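Burdale Institute of Technology
Department of Applied Automation
Robot Learning Laboratory: Course Handout 4
Collecting Demonstrations for a Tabletop Sorting Task

Issued Tue 11 June. Prepared by Glenys Greenwood; laboratory sessions supervised by Evie Bickerstaff.

Purpose of this handout

This handout accompanies the second half of the unit on learning from demonstration. Students are expected to have read the notes on teleoperation and to have completed the safety briefing before booking time at a station. It covers the preparation of the table, the conduct of a single demonstration and the written record that must accompany it. Training and evaluation of the policy are treated in the notes for September.

1. The task

The task used throughout the unit is called Nerkine in the course repository. Pens, pencils and markers are spread on a table, and the operator guides the arms to pick them up and place them in a designated container. The task is simple to state and difficult to perform consistently. Writing implements are thin, they roll, and they can be grasped well from only a few directions. A learner trained on a narrow set of starting positions will usually fail when a pencil is turned by a small angle.

Clear containers deserve particular attention. Their walls show whatever lies behind them, and a rim that an operator finds without effort may be faint in a camera image. Students should check each view before recording and should not assume that an object visible in one view can be located in another.

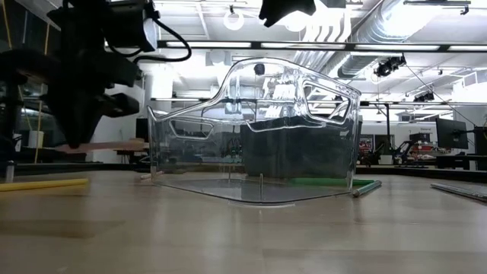
Figure 1. View from beside the table. Writing implements and a dark gray container are partly seen through the wall of the clear bin.

A low view of this kind is useful for judging the height of the gripper above the table. It is less useful for judging distance, and objects near the camera may hide those behind them. The written record should name any view in which the target object is hidden at the start of the demonstration.

2. Preparing the table

Each demonstration begins from a new arrangement. The following rules apply to all groups.

Vary the direction of the implements as well as their position. Arrangements in which every pencil points the same way will be returned.

Place some implements close to a container wall and others in open space. The two cases call for different approaches by the gripper.

Change the position and angle of the containers between demonstrations. State in the record which container is the target.

Leave other items on the table where they stand unless the session sheet instructs otherwise. 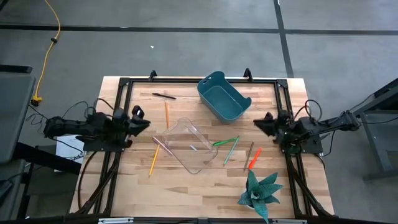 Figure 2. View of the two-arm station, with pens and pencils at varied angles around the clear container and the teal bin near the far side.

Students should study Figure 2 with the choice of arm in mind. An implement on the left of the table would normally be assigned to the left arm, and one on the right to the right arm. Those near the middle can be reached by either, and the operator must decide before moving. Hesitation is recorded along with everything else, and a learner will reproduce it.

3. Conducting a demonstration

Start with both arms in the rest position. Begin recording, wait for the confirmation tone, and then move. Work at a steady pace. If a grasp fails, make one further attempt and continue; do not stop the recording to tidy the table. Recoveries of this sort are valuable and should be marked as such. A demonstration is discarded only if an arm strikes the table or the station software reports a fault.

Operators change places after every 4 demonstrations. Differences in style between operators are acceptable within a group's set, provided the operator is named in each entry.

4. The written record

The shared set, held on the Clidbridge server, contains some 2318 demonstrations from earlier groups. New entries are accepted only with a complete record giving the operator, the target container, the arm used for each implement, and any failed grasp. The form devised by Flanagan remains in use and may be copied from the course page.

Records are to be submitted before the group leaves the laboratory. Questions concerning station bookings should be sent to Evie Bickerstaff.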